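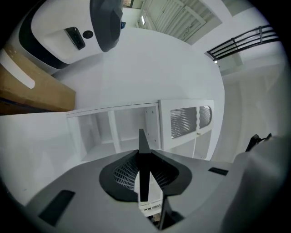 Reading and Reviewing Poetry Blogs
Unit 4 handout: form, voice and publication online
Revised 2 October 2018

Scope

This unit deals with poems first published on personal blogs. The printed collections were covered in Unit 3 and are assumed. Read the set pages before the session and bring the worksheet with the first section filled in.

Set reading

Drikley, archive pages for October (short lyrics, mostly unrhymed)
Stosadstead, the "Harbor" sequence, all parts
Nisthorpe, any two posts tagged "revision"

The Nisthorpe posts show earlier and later versions of the same poem on one page. Read the later version first.

4.1 The post as a unit

A printed poem is usually read next to other poems by the same author. A blog poem is read next to a title, a date line, a tag list and often a paragraph of comment by the poet. For this course the post is the unit of study, and the poem is one part of it. When quoting, state which part the quotation comes from.

The comment paragraph (called the headnote from now on) does one of several jobs. It may name the occasion of the poem, gloss a word, thank a reader or apologize for a gap in posting. A headnote that explains the poem's meaning is a special case and is treated in 4.3.

4.2 Line length and display

Line breaks on a blog are not stable. A line of 42 characters will normally display whole on a phone held upright, depending on type size. A longer line may wrap, and the wrapped part can look like a new line. Check each poem on a wide display before counting lines or describing the stanza.

Three signs that a break was made by the display and not by the poet:

- the second part starts without a capital in a poem that capitalizes every line
- the break moves when the window is made narrower
- the rhyme word falls in the middle of the apparent line

The third sign is the most useful in rhymed work. It gives no help with the Drikley poems, where the first also fails - lower case is used throughout. Use the second.

Indents are a related problem. Many blog editors strip leading spaces, and a poet who wants a stepped line may replace them with periods or dashes. Treat these as spacing unless they also occur inside lines.

4.3 Headnotes that explain

Compare the opening post of "Harbor" with the closing one. The opening headnote tells the reader that the boat stands for a parent. The closing post has no headnote, and the boat appears again without comment. The question for discussion is whether the second boat can be read apart from the first note.

Two positions are possible. On the first, each post stands alone and the note governs only its own poem. On the second, the sequence is a single work and the note carries forward. Either can be argued. An answer must point to something in the wording of the poems, such as the change from "her" to "it" in the last stanza.

4.4 Versions

A revised post replaces the old text unless the poet keeps both. Record the date on which you read the page. If the wording matters to your argument, copy the lines into an appendix.

4.5 Writing the review

Length: 905 words maximum, quotations included. Use the Pramanik template, which has fixed headings for form, diction, headnote and judgment. Do not add headings.

Quote no more than four lines at a time. The age, schooling or following of the poet may be mentioned once if the blog itself states it, and should not be used as evidence of quality. Reader comments under a post may be cited as reception but are not part of the poem.

The judgment section should be under 200 words. State what the poem does well, where it fails, and on which lines the opinion rests. Words such as "amazing" and "powerful" need a quotation directly after them.

Worksheet, first section

Title of post:
Date read:
Headnote present, and its job:
Longest line, in characters:
Breaks checked on wide display:
One word that could be cut, with line number: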